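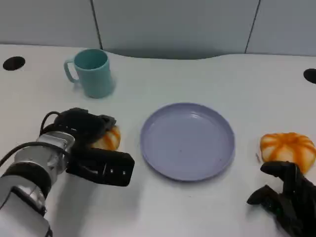

*La mesa con el plato lila, la taza y las calabazas.*

## ¿Cómo limpio una mesa blanca y qué hago con los agujeros de los cables?

**Seul-gi Ha**

¡Hola a todos! He heredado esta mesa blanca, de las que llevan pasacables negros redondos, y la quiero usar para merendar con mis sobrinos (de ahí el plato, la taza verde azulada clarita y las calabazas de juguete a rayas, que les encantan y salen mucho antes de otoño). El caso es que se me llena de motitas y miguitas, y en blanco se nota todo. He probado con un limpiador Prulto y me deja velo, como si pasara el trapo con leche.

Y luego están los agujeros: por ahí se cuela de todo, ya he perdido dos lápices de colores y medio bizcocho. ¿Los tapo? ¿Con qué? Ah, y como el borde de atrás hace una curva hacia dentro, queda un hueco con la pared y también se caen cosas por ahí. ¡Gracias!

---

**Auður Kirkegaard**

Yo tuve una parecida en la oficina y lo del velo me suena muchísimo: casi siempre es exceso de producto. Prueba con agua templada y una gota de lavavajillas (una, de verdad, no un chorro), aclara con otra bayeta y seca enseguida con un paño de algodón. Si queda alguna mancha de rotulador, alcohol en un disco, pero primero en una esquina que no se vea.

Para los agujeros hay tapas ciegas sueltas en cualquier ferretería, las mías costaron 4 euros. Mide el diámetro por dentro, sin contar el reborde, que yo lo medí por fuera y tuve que volver a cambiarlas.

---

**Majdi Najjar**

cinta americana y listo

---

**Hatem Bouazza**

Lo de la cinta no, por favor, que luego el pegamento no sale ni rezando. Para el hueco de atrás yo puse un burlete de espuma pegado al canto, como unos 40 cm, y como es blando coge bien la curva. Lo puse en diciembre y ahí sigue. Eso sí, las canicas siguen encontrando la manera de colarse.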